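Best supporting turn in Zisterstead so far?

reelcount46
Rewatched season 3 of Zisterstead over the weekend and I still think the harbor master is the best thing in it. He gets maybe four scenes and carries all of them. Who else would you put up there?

Jallent
The sister, easily. She has less to say than he does and you learn more from her. The harbor master is good, but he plays every line at the same volume.

oldgredano
Same volume is the point. The man has run that harbor for decades and he's tired. I saw the actor on stage years ago in Gredano and he was loud in that one, so he can do it when the part asks.

reelcount46
Agree with oldgredano. Also the sister was written out for half the season. Hard to give her the prize on what's left.

Jallent
She's in more of it than he is. Go back and look at the run time if you don't believe me.

palmrow_221
Does anyone know if the two of them are in the spin-off? I read that Xia was cast but the page I saw didn't say which role, and it listed the wrong director for season 1, so I don't trust it.

oldgredano
Xia is in it. Nothing on the other two. I'd wait for the official cast list in October before believing any of those bio pages. Half of them copy from each other.

tallowmere

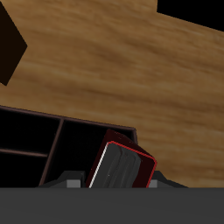
The sister gets my vote too, mostly for the kitchen argument in the finale. She lets the other guy talk for a full minute and hardly moves. I'd put it on a plain set and it would play just as well. The harbor master needs the boats and the weather around him.

reelcount46
He has the hospital scene, no boats in that.

tallowmere
Fair, I forgot the hospital. Still voting for the sister – the finale settles it for me.

palmrow_221
Put me down for the harbor master. And if anyone finds the cast list, please post it in here.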